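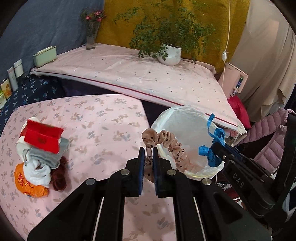 Brândușa thinks we should stop calling it the scrap bin, since half of what ends up in there gets fished back out by the next morning anyway. She'd like two bins, one for true waste and one for "maybe," and she wants the maybe bin emptied every October whether we feel ready or not. I'm coming around to it!

**Notes, sewing corner, late morning**

Started on the small stuff at the near table. The beige-pink dotted strip is the one I keep going back and forth on. It's ruffled most of the way along like an overgrown scrunchie, and the dots look great when the folds bunch up tight. I'd love to see it as a collar, or wrapped around a plain headband (Catinca has a pile of those). For now it's listed under *bin or maybe*, same as the bright blue measuring tape. I know, a tape measure! But we have 11 others on the hook and I want the hook to be usable again.

To check before any tape goes for good:

- lay it along the steel ruler, full length
- if it's off by more than 2 mm at the far end, out
- if it's good, roll it and clip it, no loose loops in the drawer

Bianca tried this with the old Bretel tapes last spring and found one that had stretched enough to explain the whole sad business with the Imstead curtains. So it's worth the five minutes.

**Bin liners.** The white round bin with the thin whitish liner is the right size for the table. Thread ends cling to the plastic, though, and I always lose a pin or two in the wrinkles at the rim. Pins go in the tin. PINS GO IN THE TIN. Iulian, this is mostly for you.

**Tablecloth.** I'm so fond of the pink one with the leaf sprigs, but small beige bits vanish on it. Could we cut on the gray mat and keep the cloth for sorting and hand sewing? Try it for a week.

**Ruffle math**, while I remember: the Allby pattern asks for 116 cm of flat strip for the cuff version. Catinca says cut it longer and trim after gathering. She gathers much tighter than I do, so her number won't be mine. Make one sample each and pin both to the board.

Still open: labels for the two bins, who has the good pinking shears, whether Rusu still sells elastic by the roll. Britta is calling them after lunch.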